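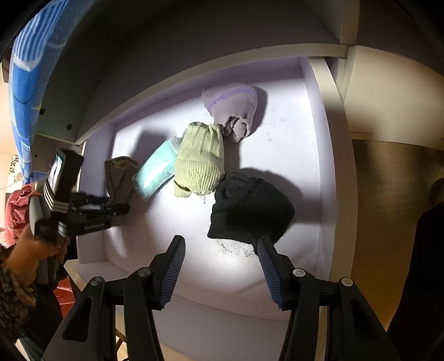 Most people who give away winter hats never look at what is under them in the drawer, Nighat Mirani told the opening session, and by the time cold weather comes they have bought the same hat again.

USTBRIDGE, 30th July — Fernwood, the household reuse service, has opened registration for its Small Knits sort, a summer program that asks residents of Ustbridge and Prellimville to go through their hats, scarves and other small soft items before fall. Clean items that are no longer needed can be handed in at the Fernwood shop on Cairns Street and will be passed on to families in both towns.

Last year's sort brought in almost 700 pieces. Most of them were beanies. Fernwood expects more this year because Prellimville is taking part for the first time.

The program covers small things that tend to end up in the back of a shallow drawer: knit beanies, fleece beanies, gloves, neck warmers and items still in a clear plastic bag. Coats, blankets and shoes are handled under Fernwood's regular collection and should not be brought to the Small Knits desk.

"We get a lot of calls asking if one hat is worth the trip," said Yetunde Sani, program manager at Fernwood. "Yes. Bring one hat. We would like it before the weather turns, so it can be washed and sized with the rest."

How the home sort works

Residents who register will get a one-page guide by mail. It asks them to work through one drawer at a time and to use a flat surface at a comfortable height, such as a bed, a table or an ironing board. A shallow open box is all that is needed to hold the things being given away. Shoe boxes, gift boxes and box lids are fine.

The guide suggests these steps:

Take everything out of the drawer and wipe the floor of it. Crumbs and lint collect under knitwear, and they should be cleared before anything goes back.

Check cuffs and seams for loose threads. A hanging thread can be trimmed or tied in and is no reason to throw a hat away. Holes larger than a fingertip should be noted on a slip of paper and left with the item.

Unroll anything that has been knotted or bunched up. Knits that have been rolled for a long time may need a day lying flat before their size can be judged.

Put the items to be given away in the open box, in a single layer if there is room. Light and dark pieces can share a box as long as they are dry. Fernwood washes them separately.
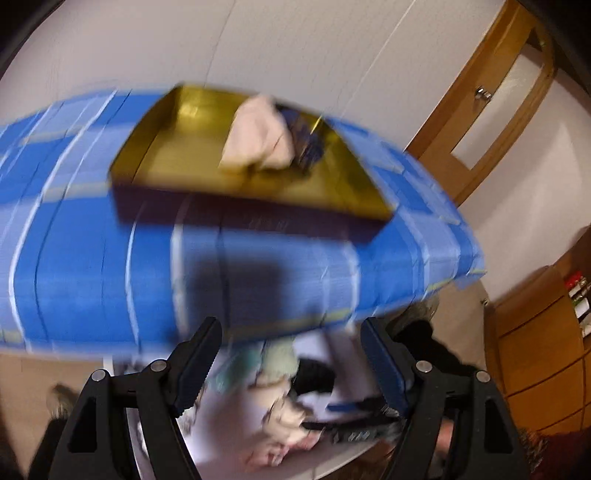

Where to bring items

Boxes and bags can be left at the Small Knits desk inside the Fernwood shop during normal opening hours. Boxes are returned on request. There is a limit of 2 boxes per household per visit, so that the desk does not run out of shelf space.

In Prellimville, items can be left at the library front counter. Daniyal Bangash will drive the collection van between the two towns and can pick up from residents who are unable to travel. Pickups need to be booked at least five days ahead.

Items that cannot be worn again will be unraveled for yarn where possible. Fleece cannot be unraveled and will be cut up for stuffing. Ghazala Naqvi runs the yarn table at the shop and is looking for people who can wind and label. No knitting skill is needed.

Registration

Registration is free and can be done at the shop or the library counter. Households that took part last June do not need to register again, but should check that their mailing address is correct.

Media contact: Kenneth Samonte, Fernwood press desk, Cairns Street, Ustbridge. Interviews with program staff can be arranged on request.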